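About Torner

Hi, and welcome! I started Torner in August, in the back half of a building on Mevness Road that used to be a tile shop (there were still sample boards nailed to the walls when I got the keys). We're a small sewing school for grown-ups. I teach beginners, mostly, plus a few brave people who haven't touched a machine since eighth grade and want another go.

Before this I spent years doing alterations – hems, zippers, bridesmaid dresses the night before the wedding. I loved the work, but what I liked best was when a customer leaned over the counter and asked how I did it. I ended up giving so many little lessons that I figured I might as well put out some chairs.
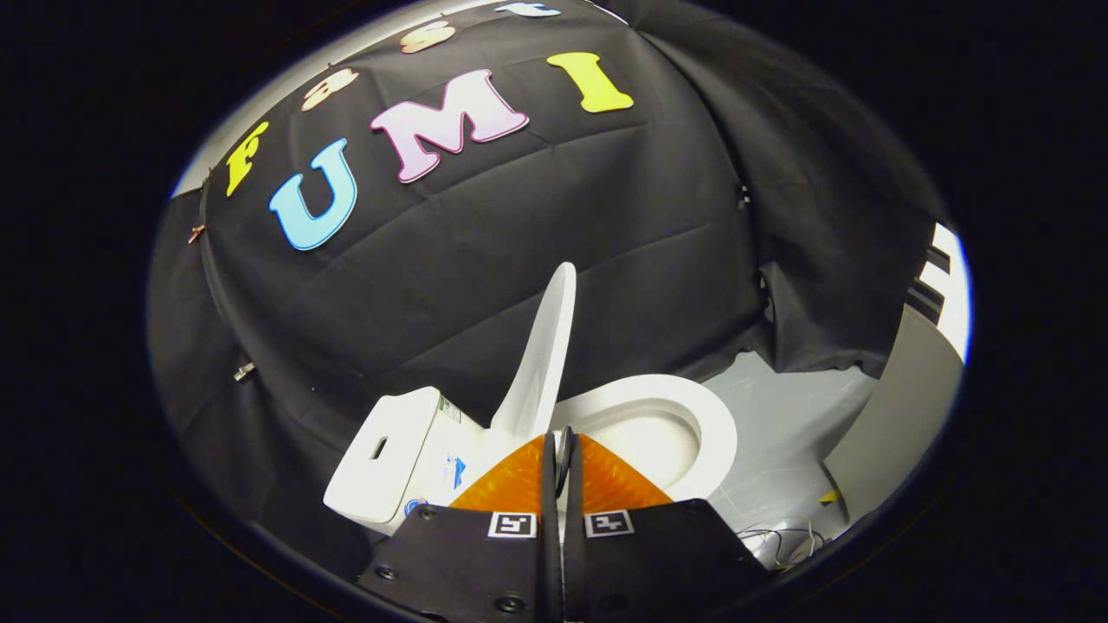 Classes are small and they run in the evening. You'll begin with a tote bag, then a pillow cover with a proper zipper, and after that you pick. Pajama pants are the big favorite! I have 30 bolts of cotton you can cut from at cost, and a pattern drawer I've been filling since I was a teenager. Bring your own fabric if you'd like, just wash it first, please.

The Tendis course is my newest one, all about mending: darning, patching, saving the elbows of that sweater you can't throw out. It costs $100 for the full run, thread and needles included.

Parking is behind the building, and the door sticks a bit, so give it a good push. Come say hello!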